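Hiltham Packaging Course, Unit 3: Flexible and Rectangular Packs
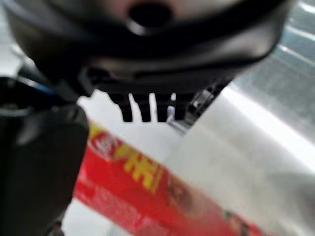
Fig. 3. Long red pack on a pale surface, lying diagonally.

Orientation. The long axis is the reference for all measurements in this unit. Record its angle to the table edge before the pack is moved. A diagonal pack takes up a larger bounding rectangle than a square-set one.

Terms
Length: longest side, end to end.
Width: longest side at right angles to length.
Skew: angle between long axis and table edge.

Exercise 12. Sketch one long pack at three skew angles and work out the bounding area for each. Hand in to Haziq Lau.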